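Print this page | E-mail this page

# Alcombe shopping lists: read me first

Hi! This folder holds 200 handwritten shopping lists that I typed up over one long winter. I picked them up in store parking lots, out of carts, and once from the bottom of my own shoe. I'm not a researcher, I just like lists, and a few people asked if they could use mine, so now there's a README.

## What's in the folder

- `lists.csv` has one row per item, in the order it was written
- `notes.txt` is me rambling about the odd ones
- `stores.csv` says which store each list came from (Alcombe or the smaller Vlachou market)

Columns in `lists.csv` are `list_id`, `line`, `item_raw`, `item_clean` and `crossed_out`. I kept the spelling exactly as written in `item_raw`, so you'll find "brocoli", "brockly" and my favorite, "green trees". The clean column is my best guess at what the person wanted.

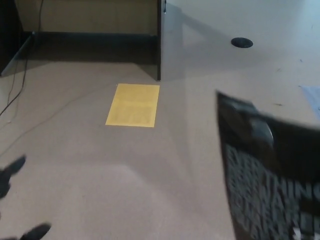

If a line had been scratched out so hard I couldn't read it, `item_raw` says `???` and `crossed_out` is 1. Please don't drop those rows! They still tell you how long the list was, and people who write long lists seem to change their minds a lot more.

## How I typed them up

I did the first 50 alone and then Jacqueline Lemaire typed the same 50 without looking at mine. We disagreed mostly over abbreviations. She read "TP" as tomato paste on a list that was otherwise all pasta sauce stuff, and I think she's right, so I changed it. After that I went back and made a few rules:

1. Amounts stay with the item ("2 milk" is one line, with the 2 left in).
2. Brand names stay in the raw column and come out of the clean one.
3. Anything that isn't shopping ("call Mom", "oil change??") gets the item `errand`.
4. Names, phone numbers and addresses were left out completely, and I threw away the 4 lists that were mostly personal notes.

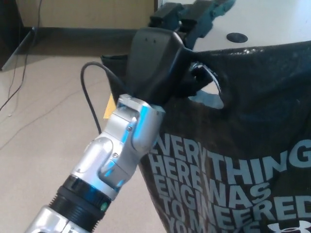

## Things that will trip you up

The file is saved as UTF-8, but Stillameck (the old spreadsheet program I use, don't judge) likes to put a blank row at the end. Skip it. Also, a comma inside an item is wrapped in quotes, and if your program ignores quotes then "eggs, the big ones" will turn into two columns and you'll have a bad afternoon.

Prakash Menon wrote a little script called Flovitz that sorts items into aisles. It's pretty good with produce and hopeless with cleaning supplies. It isn't in this folder, so ask him for it.

## Using it

Go ahead and use it for class, for fun, for whatever. I'd love to hear what you made. If you find a typo that's mine and not the shopper's, send me the `list_id` and the line number and I'll fix it in the next version, which I'm hoping to put up in March.

Last changed 2018-02-09

Contact | Copyright Alcombe Lists | Back to top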